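# Chapter 4: Reading a Tabletop

I bought my first real table at a closing-down sale in Erkthorpe, and for years I thought of its top as "the brown part." I ate on it, piled mail on it, and once ironed a shirt on it (please don't). Then one slow Wednesday I was waiting for the kettle and started following a single line in the wood with my finger. It ran straight for a while, bent around a little swirl, and wandered off toward the far side. I let the kettle boil twice.

By the end of this chapter you'll be doing the same thing in waiting rooms and cafés, and I apologize in advance to whoever is sitting across from you!

Let's start with the basics. A tree puts on a layer of wood each year, and the lines you see on a board are those layers, sliced open. Cut across the trunk and you get rings. Cut along its length and you get stripes, and how those stripes look depends a lot on where the saw or the veneer knife went through. Slice near the middle of the log, straight toward the center, and the lines come out fairly straight. Slice closer to the outside and the blade skims along the curve of the rings, so you get pointed arches nested one inside another. Woodworkers call that pattern cathedral grain, after the windows, though to me it has always looked more like a candle flame.

Pale woods such as maple and birch are kind to beginners because the lines are soft but the background is quiet. Find the long bands first and let your eye ride along them. After that, look for the places where they have to bend around something. On a light top like this one, the nested arch lies on its side, with its rounded tip to the left, and there's a smaller swirl way over at the left edge.

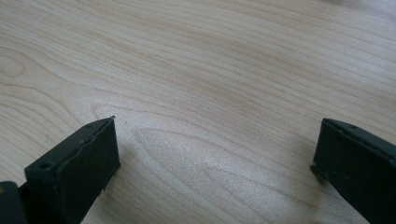
## 4.1 Try It at Home

Pick a table you know well, or think you do. You'll need a pencil, a sheet of paper, and a lamp you can move. Set the lamp low and off to one side — overhead light tends to flatten everything — and crouch until your eyes are a little above the surface.

Now draw what you see, lines only. Don't fuss over every stripe. My own first attempt had 113 of them and looked like a plate of noodles. Put in the big curves, then any arches, then the swirls, and leave the rest blank. Keep the drawing, as we'll need it again in section 4.2, where we compare solid boards with veneer.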